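We use cookies to remember your settings and to count visits to this page. Accept all | Manage choices

Call for Participants: Table Setting and Clearing Study

Malarach Household Research Office, Grelness
Posted December 2022

The Malarach Household Research Office invites adults living in or near Grelness to take part in a paid study of how people set, use and clear a shared table. The study is conducted in the ground floor work room of the Grewal Building and forms part of the Drirnier Project on everyday household tasks.

Purpose of the study

Most published advice on kitchen and dining work assumes a table that is already in use. The Drirnier Project is concerned with the choices people make at a plain work surface: where the first item is put down, how much room is left between one person's things and another's, and which side is cleared first at the end. Participants will work at a white table set against a pale wall. Table and wall have been kept plain so that the arrangement of the items is the chief matter under observation. 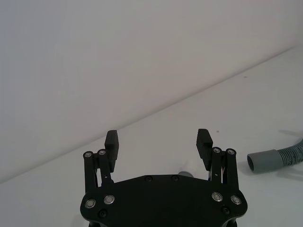 A former participant, Grewal evening group, wrote that the hardest part was deciding where the middle of the table was, and that she and her partner had settled it by putting the bread board down first and working outward from there. The Office welcomes remarks of this kind and records them with the session notes.

What participation involves

Each participant attends two sessions, held on separate days. In the first session, participants work alone. They set the table for a simple meal, clear it, and set it again for a different use, such as sorting mail or packing lunches. In the second session, participants work in pairs from opposite sides of the same table. Sessions last 2 hours, including a break. Tableware, boxes and cloths are supplied by the Office and should not be brought from home.

No instruction is given on the correct way to set a table. Participants are asked to work at their usual pace and may stop at any time. A short written questionnaire follows each session. Persons who prefer to answer aloud may do so on request.
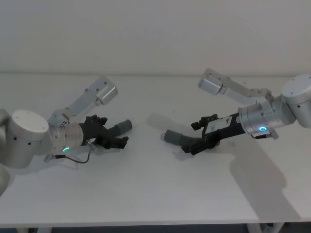

The work table, Grewal Building.

Who may apply

Applicants must be 18 years of age or older and able to stand for short periods. A high stool is available for those who wish to sit. Experience in catering or food service is neither required nor a bar to selection. Both left-handed and right-handed applicants are sought. Applicants may apply singly or with a member of the same household; those who apply singly will be paired by the Office for the second session.

Persons who took part in the August sessions may not apply again, as the tasks are largely the same. They may, however, refer others.

Payment and expenses

Participants receive a flat payment at the close of the second session. Local bus fare is refunded on presentation of a ticket. Participants who withdraw after the first session are paid for that session in full. The Office has received nearly 2,000 questionnaires since the Drirnier Project began, and all are held without the names of those who completed them.
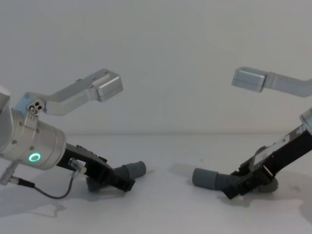

Do both members of a household have to attend on the same day?
Only the second session must be attended together. The first may be booked separately, at whatever time suits each person.

How to apply

Application forms are available at the front desk of the Grewal Building and by mail from the Office. Completed forms should state the days on which the applicant is free and any need regarding access, seating or language. The building has a level entrance on the parking lot side. Applicants will be notified in writing whether or not a place can be offered. Places are assigned in the order in which complete forms are received, and a waiting list is kept.

Questions about the study may be left at the front desk in a sealed envelope marked "Drirnier."

Comments (3)

tealcup: Is there somewhere to leave a stroller? I would be coming with my sister and she can watch the baby in the lobby.

Malarach Household Research Office: Strollers may be left in the lobby beside the front desk. A companion is welcome to wait there for the length of the session.

northlot: Sent my form in for the pairs session with my husband. We have never agreed on which side the glasses go, so you should get some good notes out of us.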